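Student Projects > Design and Making > Project Reports

This site uses cookies to remember your settings. By continuing to browse you agree to our use of cookies.

Sorting by Hand: A Small Study of Beads, Bowls and Patience
Project report by Satish Varghese
Submitted 01/06/2021

When I first told my family that my project was going to be about beads, my grandmother laughed for quite a while and then went off to find me her old button tin, and I think that was the moment I knew I had picked a good subject. I wanted to learn how people handle lots of very small things at a table, and whether the container they use makes the job pleasant or miserable.
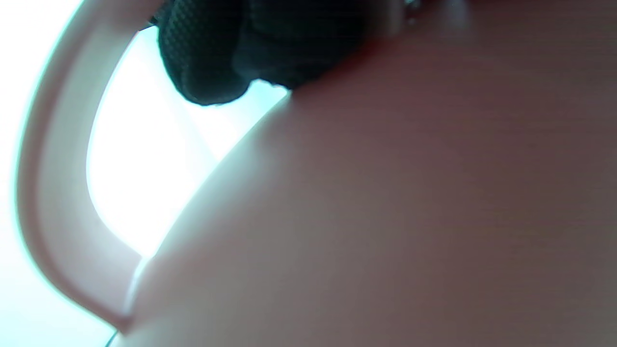
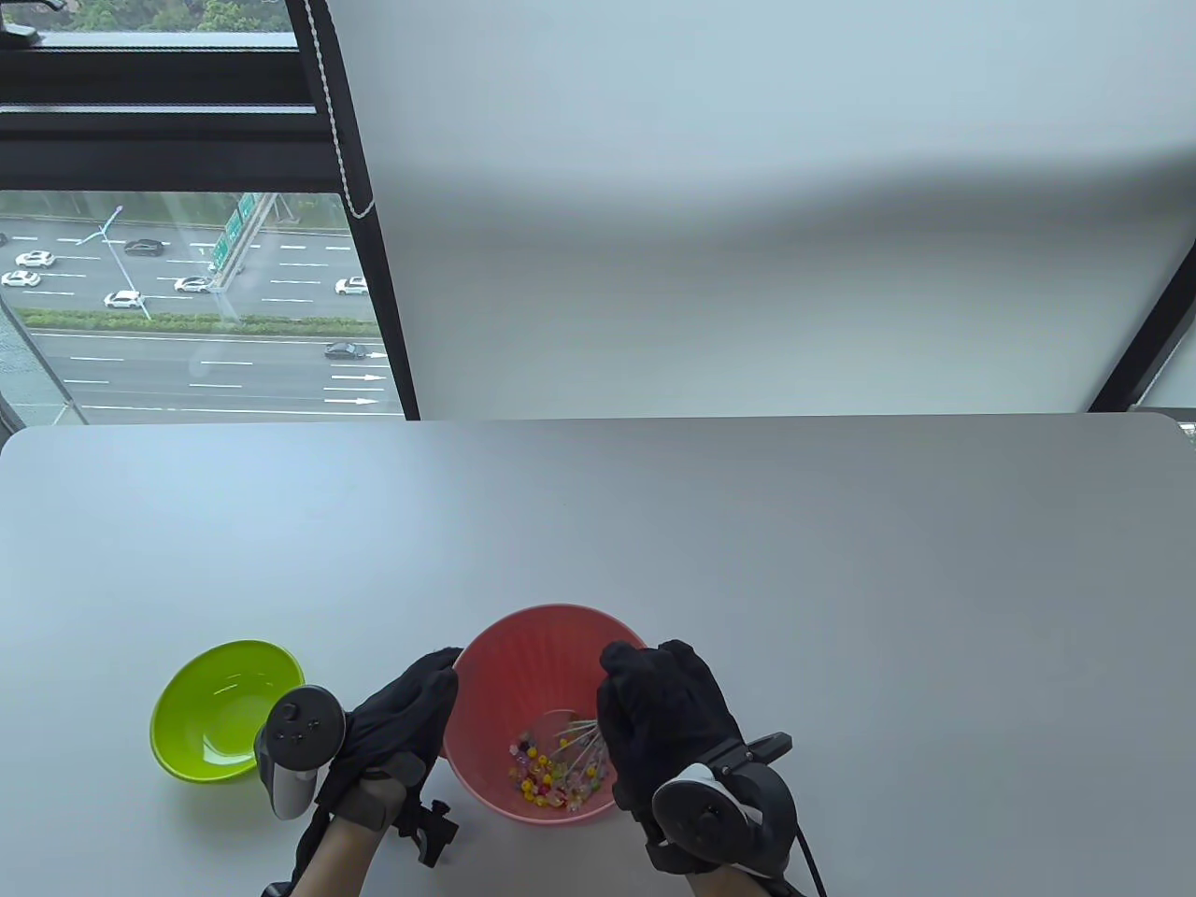

The idea came out of a craft afternoon in Ukville, where I was helping with the younger children and spent most of my time on the floor picking up what had rolled off the tables. It struck me that we had chosen lovely beads and given no thought at all to what they were sitting in! Some of the children had saucers, some had lids, and one boy had an envelope. The ones with deep bowls were much calmer, and so were their parents.

For the project I bought a bag of 500 mixed plastic beads from a shop called Menon, which is a wonderful muddle of a place and well worth a visit if you like that sort of thing. I tried the same job with three kinds of container: a flat tray, a shallow dish and a deep plastic bowl. The job was to pick out every bead of one color and thread it onto a string, and I asked 28 people to have a go, mostly classmates, plus my two aunts, who were by far the most competitive.

I had planned to time everybody with a stopwatch, but I gave that up on the first morning in January because people kept stopping to chat, and I liked the chatting. Instead I wrote down what they said and did. Over the whole project I filled 381 lines of my notebook, a good many of them about dropped beads.

What I noticed most was the tilting. Almost everyone given a deep bowl tipped it toward themselves sooner or later, so that the beads slid into a heap on one side and could be stirred with a fingertip. People with the tray had nothing to tip, and they pushed the beads along with the side of the hand until a few went over the edge. The shallow dish came somewhere in the middle, though my aunts would like it recorded that they preferred it.

Color mattered too, more than I had expected. Yellow beads were easy to find in nearly everything, while the clear ones had people bending right down to the table and grumbling. Six people asked whether they could move to the window.

If I did the project again I would ask everyone to use two bowls, one for the mixture and one for the beads already chosen, and I would try it with a cloth under them. My teacher has suggested comparing right-handed and left-handed sorters as well, and I would very much like to do that next term if I can get the beads back from my aunts.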